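Anclaje de una escultura exterior de acero corten en terreno arenoso

Gemma Staniforth
Preguntado en mayo — Arte público, conservación e instalación

Tenemos que colocar en el parque de Trosow una pieza de acero corten de una artista local. Es una figura de garza, hueca, soldada sobre bastidor interior de tubo cuadrado. Peso declarado en la ficha: 1.216 kg. El apoyo se reduce a las dos patas, que terminan en una pletina común de 55 cm de lado con cuatro taladros.

El terreno es arena suelta con algo de grava, a poca distancia de la orilla del lago. El ayuntamiento no quiere zapata vista y pide que el césped llegue hasta la pletina. La artista propone tornillos de cimentación helicoidales; el taller Fairclough, que hizo la soldadura, prefiere dado de hormigón enterrado.

Dudas concretas:

1) ¿Son viables los tornillos helicoidales con una base tan pequeña y el centro de gravedad alto?
2) ¿Hay que separar la pletina del hormigón para que no retenga agua?
3) ¿Qué se hace con el escurrido de óxido durante los primeros inviernos?

El presupuesto para cimentación y montaje es de 3.091 euros, grúa aparte.

Domenica Reisinger

Por partes.

1) El peso no es el dato que manda. En una figura alta con dos patas el caso desfavorable es el vuelco por viento, y para eso hace falta la superficie expuesta y la altura a la que actúa la resultante. Con esos dos valores un técnico calcula el momento en la base en una tarde. Los helicoidales trabajan bien a tracción si la hélice llega a un estrato compacto, pero en arena suelta junto a un lago hay que contar con el nivel freático. Sin ensayo de carga en el sitio no los pondría. Además, con la pletina que indica quedarían demasiado juntos y haría falta un bastidor intermedio enterrado, que se come buena parte del ahorro.

El dado enterrado resuelve el vuelco por masa. La cara superior puede quedar por debajo de la rasante, con un pedestal estrecho que suba hasta la pletina. El césped llega igual.

2) Sí. El corten necesita ciclos de humedad y secado para formar la pátina; si el agua queda retenida, la corrosión no se detiene. Varillas roscadas de inoxidable embebidas en el dado, tuerca de nivelación por debajo, tuerca y contratuerca por encima, y la holgura abierta para que ventile. Casquillos y arandelas aislantes entre el inoxidable y el corten. La pieza es hueca, así que conviene comprobar que tenga orificios de drenaje en el punto más bajo de cada pata. Si no los tiene, que los haga el taller antes del transporte.

3) El escurrido mancha el hormigón y la piedra clara de forma casi permanente. Lo habitual es un anillo de grava oscura alrededor del apoyo. Con césped hasta la pletina se verá una corona parda, y la desbrozadora acabará golpeando las patas. Yo volvería a plantearlo al ayuntamiento.

En cuanto al replanteo: plantilla de chapa con los cuatro taladros, marcada con el norte de la pieza, y las varillas fijadas a ella antes de verter. Corregir una varilla desviada con el hormigón fraguado sale más caro que la plantilla.

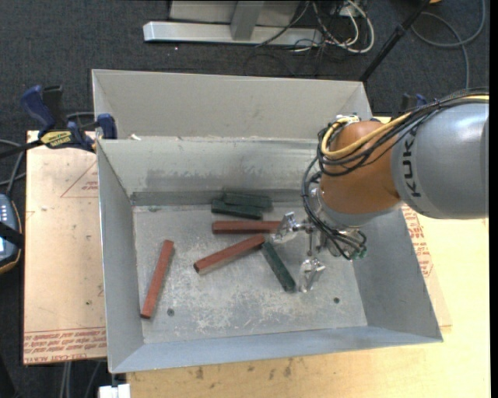
Gemma Staniforth comenta que la ficha no recoge la superficie expuesta y que la pedirá a la artista. Pregunta también si la plantilla puede quedarse enterrada.

Puede, siempre que quede dentro del hormigón y con recubrimiento suficiente. Si queda en la superficie, retírela.

Hekevness

Nosotros montamos un ciervo de corten en Driltton con dado enterrado y sin problemas. Lleva 8 años puesto. No aislamos las varillas y se ven bien, aunque el sitio es bastante seco.

Lo de la grava lo confirmo. Pusimos losas claras alrededor y hubo que cambiarlas. Para la grúa, mirad antes si el camino del parque aguanta los estabilizadores, y llevad tablones de reparto por si acaso.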